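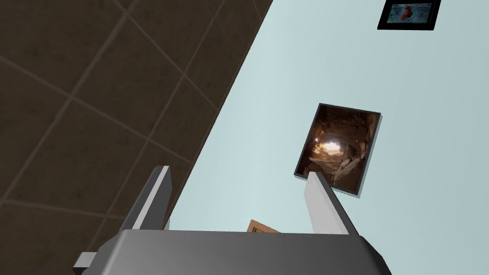 *Figure 3.1 Dark floor tiles and a pale wall.*

# Chapter 3: Making Weight

Ask a coach why a fighter should lose a large amount of weight in the week before a bout and the answer usually comes quickly. The fighter drops down to the limit, steps on the scale, eats and drinks through the night, and walks out the next evening as the bigger of the two. Size wins fights, so the cut wins fights. The argument is short, it is easy to remember, and most people who have spent time in a combat sports gym have heard it often enough to stop testing it.

This chapter tests it. We will look at what is lost in a cut, how much of it comes back before the opening bell, and how strong the evidence is that the fighter who regains more is the one who wins. Readers who compete, or who hope to coach, may find parts of the chapter irritating. They should keep a pencil handy and mark the places where they disagree, as the exercises at the end return to most of them.

## 3.1 What the argument assumes

Take the coach's case apart and there are several claims inside it, each of which could be wrong while the others are right.

The first is that the opponent is not doing the same thing. In most professional divisions this is plainly doubtful. If both fighters cut by a similar amount, neither gains any size over the other, and both have gone through a miserable week to end up level. People in the sport will often grant this and then say that a fighter who refuses to cut would be the smaller one on the night. That may be so, but it is a different argument. It says that cutting avoids a loss, and it should be judged on those terms.

The second claim is that the weight comes back in a useful form. Body weight is easy to measure and so it gets talked about. A fighter who has put back all the lost kilos has certainly swallowed a good deal of food and fluid. Whether that fluid has reached the places it left is a harder matter, and a bathroom scale has nothing to say on it.

The third is that a size advantage, once gained, matters enough to show up in results. Between a flyweight and a heavyweight it obviously does. Between two fighters in the same class, with one a little heavier on the night, we would expect the effect to be smaller, and it may be buried under differences in skill, reach, fitness and plain luck.

> **Key term: rapid weight loss.** A drop in body weight over the last days before a weigh-in, brought about mainly by losing water and emptying the gut. It should be kept apart from slow weight loss, where a fighter reduces body fat over weeks or months.

## 3.2 The Fistitz records

The set of records most often quoted in the coaching courses this book was written for was put together by Bernd Reuter, who worked as a ringside official at regional shows in Fistitz and later in Gruvutow. Fighters there were weighed in the afternoon before the show and, under a local rule, weighed again in the changing room. Reuter kept both sheets. By the time the rule was dropped he had paired weights for 807 bouts.

His own summary was confident. The heavier fighter on the second scale won more often than the lighter one, and he concluded that a well-run cut was "worth a round on the cards". The phrase spread, and it can still be found on gym walls and in course handouts with no mention of where it came from.

There are good reasons to be careful with it. Reuter's records show that heavier fighters won more often. They do not show why. A fighter with an experienced team is likely to regain weight well, and is also likely to have had better sparring, better matchmaking and a longer camp. Any of these could produce the same pattern with no help from the extra weight. The records also leave out every fighter who missed the limit or was withdrawn during the cut, and those are the people for whom it went worst. A method will always look sound if its failures are taken off the sheet before the counting starts.

Helmut Hellwig, who trained fighters at the Frerichs gym and sent a good many of them to those same shows, raised a simpler objection. The second weigh-in was done with fighters wearing whatever they had on. Some stood on the scale in shorts and some in a full tracksuit with their hands already wrapped. Hellwig thought this made the small differences in the sheets worthless. We would not go quite so far, though it is hard to see how anyone could rule it out now.

## 3.3 Why the belief survives

If the evidence is this thin, why do so many fighters carry on? Part of the answer is that the cost is paid in private and the reward, when there is one, is seen by everybody. A crowd sees a broad, fresh-looking winner. It does not see the training sessions lost to a dry mouth and a headache.

Memory also plays its part. Hellwig liked to tell new coaches about a February card in Gruvutow on which 2 of his fighters had made hard cuts. One won early and spoke for years about how strong he had felt. The other faded after 3 minutes and blamed a cold. Each found the explanation that left the cut looking sensible – and each cut again.

Then there is the trade that has grown up around the practice. Products such as the Morano recovery drink are sold on the promise of a faster return to full strength. The reader should ask what the drink was compared with, who did the comparing, and whether "full strength" was measured at all. Plain water, salt and a meal make a dull advertisement, but they are the proper thing to compare it with.

Nothing said so far proves that cutting never helps. A small, careful reduction by a fighter who sits just above a limit may do little harm and may open up a better match. Our complaint is with the jump from that modest case to the general rule.

## 3.4 Before you read on

Section 3.5 deals with water loss and what it does to the body during hard effort. Before starting it, write down your answers to the following and keep them.

1. How much weight do you believe a fighter can lose in the last week without fighting worse? Where did that belief come from?
2. Suppose Reuter's sheets had included the withdrawn fighters. Which way would you expect his result to move?
3. Describe a way of weighing fighters in the changing room that would meet Hellwig's objection.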